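Small Table Against the Brick: A Gallery of One Room

6 min read

The room in this gallery is a work and display room on the ground floor of the Tromamau building. It was fitted out over one winter, finished in December, and has been in regular use ever since. The subject is the furniture and the few small objects kept on it: a gray table, a side table, a frame, a plant, and the brick wall behind all of them. Notes on surfaces, placement, and upkeep follow, grouped by item.

The brick wall

The brick is red-brown and laid in horizontal courses. The wall curves, and that one fact decided most of the layout. Straight furniture pushed against a curve touches at one or two points and leaves wedge-shaped gaps everywhere else. Small items fall into those gaps and dust collects there. Most of the furniture is therefore set clear of the brick, with enough space to pass a broom.

Color varies from brick to brick, lighter and darker in no regular order. A matching stain was tested on a hidden patch and rejected because it flattened the variation. There are a few small dark holes in the wall. Filling them was discussed and left off the work list. The brick was brushed down with a stiff nylon brush, vacuumed, and left unsealed. Fukden, the contractor for the wall and ceiling work, quoted for a clear matte sealer; the quote was declined.

The brick stops below the ceiling. Upper wall and ceiling are plain white, in the same flat paint, so that touch-ups need only one can.

The white wall and column

To the right of the brick, a white wall with a corner column steps out into the room. The column cannot be moved. It makes a shallow recess, and the recess takes the side table. Paint on the column corner chips more than paint elsewhere and is touched up twice a year. A metal corner guard would stop the chipping. One has been priced and has not been ordered.

The main table

The top is dark gray with a wood-grain pattern, on white legs. It came from Larnero as a flat kit: top, legs, screws, one hex key. Assembly took 69 minutes, including the time spent finding the pilot holes, which were partly filled with finish and had to be cleared with an awl.

Dark gray was chosen over white for one practical reason. Pale objects are easy to find on it, and most of what gets set down in this room is pale or has a pale part. The drawback is dust, which shows within a day. The top is wiped with a barely damp microfiber cloth, along the grain, then with a dry one. Spray polish left a haze and is no longer used.

Screws are checked for tightness every 2000 hours of room use, or whenever the top can be felt to shift when leaned on. The first check found two loose screws, both at the same leg.

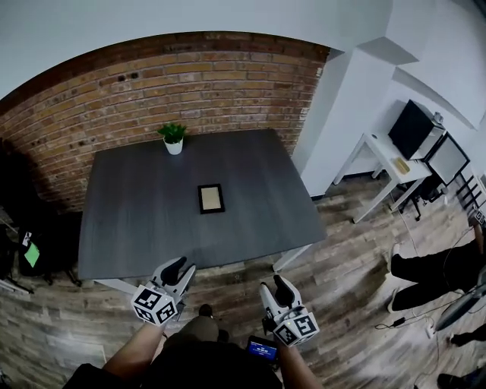 Surface rules for the main table are short. Two objects are allowed to stay on it between uses, and anything else goes back to a shelf or a drawer. Each of the two has a home position. The plant belongs in a back corner. The frame belongs near the center when it is being worked with and on the shelf when it is not. Positions are not marked with tape, which lifted the finish on an earlier table.

The picture frame

Small, with a black border and a pale beige, paper-like interior. No print has been chosen for it. The candidates so far are a site plan of the building and a botanical drawing, and neither has been trimmed to size. The frame is stored flat. Standing it upright on the main table was tried for a month and abandoned, as it fell whenever a drawer was closed hard.

Handling: lift by two opposite sides of the border. Finger marks on the black edge come off with a dry cloth.

The potted plant

Green leaves, white pot. The plant was bought small and is kept small. It gets 200 milliliters of water every 10 days, less in cold months. Watering is done at the sink, and the pot is left to drain before it goes back on the table. An early attempt to water in place left a ring on the surface that needed three passes with a damp cloth.

The pot is turned a quarter turn at each watering. Without that the leaves lean toward the window side and the pot becomes easier to tip. Dead leaves are cut at the base with scissors and not pulled.

The side table

White, small, on thin legs. It takes the things that would otherwise end up on the main table. Its load limit is low, and the supplier, Ranasinghe, lists it for light items only. Heavy boxes go on the floor or on the storage shelf. If the table rocks, the first thing to check is the foot nearest the column, where the floor is slightly uneven. A folded piece of card has been under that foot since the room opened. A proper felt pad is on the list.

The chair

A black office chair on casters. It parks by the side table so that the front of the main table stays open for standing work. The casters are the hard type. Soft ones would be kinder to the floor and are the next purchase. Hair and thread are pulled from the wheels with tweezers once a season.

The rack

Black metal, horizontal bars, kept near the wall on the right side of the room. The finish is powder coat and needs no care beyond dusting. The bars are dusted from the top down, for the obvious reason.

Remaining work

Corner guard for the column. Felt pad for the side table. Soft casters. A print for the frame, once one of the two candidates has been trimmed. The quote for the wall sealer is kept on file in case the brick starts to shed grit onto the floor.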